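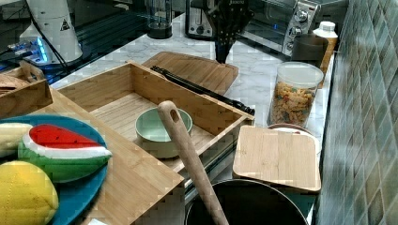 Wrist camera policy stalls over the bowl — perception or planner?
Forum: Manipulation software > Kitchen and household tasks

konder_dilwyn
Posted 17th January
Running a pick task with the bowl inside the bamboo box. The stack is a learned grasp proposer feeding a sampling planner, then a plain joint impedance controller. The arm approaches fine, gets above the box, then sits there replanning until the timeout. Two of the last six runs finished. The other runs all stalled at the same stage.
The counter is crowded on purpose. We want it to work with the clutter left in. The logs say "no valid approach" but the grasp scores are high, so I suspect the planner. Has anyone seen this with a pale bowl in a pale box?
— Dilwyn Ellis

ottilie_m
What does your collision map look like around the box walls? The box is shallow, so if your voxels are coarse, four low walls can fill in and become a solid block. Then every approach is in collision and the planner is right to refuse.

konder_dilwyn
Voxels are at the package default. I haven't changed them. I'll dump the map and look.

prys_p
I'd go the other way. Those tongs are lying over the back wall of the box. Long thin dark objects are the worst case for our depth filter. You get speckle along the edges, the filter grows it into a fat tube, and the tube covers half the box. Check that before you touch resolution. Finer voxels will make the speckle worse and your planning time goes up too.

ottilie_m
It depends on the filter. Ours drops isolated points before inflation, so thin objects tend to vanish, which is a different problem. I still say look at the walls first. It takes a minute.

fatima.amadi
Could be both. Could also be the spoon. It comes up from the pot toward the bowl, so it sits right in the approach for anything coming in from the front. A handle like that is easy to lose in segmentation because it is close in color to all the other light wood. If segmentation merges the spoon with the box, you get one large obstacle with the bowl somewhere in it.
Can you post the instance masks? Not the overlay, the raw ones.

konder_dilwyn
Dumped everything. Fatima is closest. The spoon handle and the box are one instance in most frames. The cutting board behind the box gets pulled in too on some of them. The bowl is always its own mask and looks clean. The tongs are a bit fat in the map but they leave a gap.
The walls are also thicker than they should be, so Ottilie has a point.

prys_p
I'll give you the tongs. But merged instances shouldn't matter if the map is built from depth. Why is the planner reading masks at all?

konder_dilwyn
We fit a convex hull per instance and plan against the hulls. It was faster than the voxel map during approach. The voxel map is only used for the final check.

prys_p
Well, there you go. A hull around an open box is a closed box. Add the spoon and the hull runs out past the front wall. I would drop the hulls.

ottilie_m
Agreed on dropping them for containers. For single solid things they're fine. We keep hulls for jars and canisters and switch to the map for anything open on top.

waraporn_meesuk
I maintain the hull code in the Lewis branch of Allex, so I'll speak up for it. There is a decomposition option that splits concave objects into several smaller hulls. It is off by default. With it on, a box comes out as a floor and walls, and planning is still quicker than on the full map. It won't fix the merged spoon, though. You need better masks for that, or a depth discontinuity check before fitting.
Dropping hulls everywhere is overkill in my view. The config key is hull_decompose, under the planner section.

prys_p
It also adds a parameter that someone has to tune for every new container. I've been through that with Andia and went back to voxels in November. Slower, but I stopped getting these reports.

waraporn_meesuk
Fair. The concavity threshold is touchy on shallow objects. Start low.

konder_dilwyn
Decomposition on, threshold low, discontinuity check added before the fit. The planner now returns a path into the box from above. The spoon still merges in the odd frame, so I'm taking a vote across frames before the fit runs. Next job is the same test on the voxel map so I can compare planning times. I'll post both sets of logs.

fatima.amadi
Please include the masks with the logs. I'd like to try the spoon frames on our segmenter.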